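Cundeck and my 3000 free chips

15/01/2021

So I finally gave in and signed up at Cundeck. Rosário Leitão had been on at me about it all through December (she plays the late tournaments there and messages me every time she cashes, which is more often than I'd like!) and I'd run out of excuses once Lesville closed its small cash tables.

Signing up was quick. You pick a screen name, confirm your email, and you get 3000 play chips to mess around with before you put in any real money. I burned through mine in one evening. I know, I know - play chips make everybody call everything, and I was as bad as the rest of them. I shoved with pocket fives into three people and got exactly what I deserved.

Real money was a different story. I put in a small deposit, the same I'd spend on a takeout dinner, and sat down at the lowest hold'em game in the lobby. The players there are tighter than I was used to at Lesville. You can wait a long time for somebody to pay you off when you hit a set, but the bluffs get through a lot more, so I guess it evens out. I came away a little bit up after the first week and then gave it all back on one stubborn hand with ace-queen. I still think about that hand. The river was a blank, he bet big, and I talked myself into believing he'd missed his flush. He had two pair the whole way.

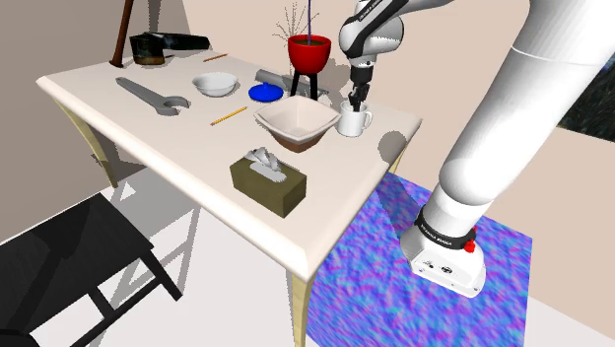

A long cream-topped table and a white robot arm, computer rendered.

The tournaments are where I've had the most fun. My best finish so far was in one with 281 players, where I came in 5th and did a lap of the kitchen. I was short stacked for most of it and only got going after I doubled up with kings right before a break. If you've never made a final table before, your hands really do shake, even when the prize is small enough to be a bit silly.

Now for the grumbles. The lobby is cluttered and the filters reset every time you log out, so I have to hide the games I don't play all over again. Cashing out took 3 days, compared with the same afternoon at Paiva. Support did answer me, and they were nice about it, but I would have liked to see the wait time spelled out on the cashier page before I clicked.

There's also the welcome bonus. Please read the terms before you take it! You only clear it by playing raked hands, and at my stakes that's a slow old grind. I skipped it in the end and I don't miss it.

I also gave Milulance a quick try because a couple of you asked in the comments. The software is prettier but the tables I wanted were empty both times I looked, so I'll go back at a busier hour and write it up properly.

For now I'm staying at Cundeck, with the same little bankroll and a firm promise to fold ace-queen once in a while. Rosário wants me in the late tournament with her next week, so I'd better take a nap first.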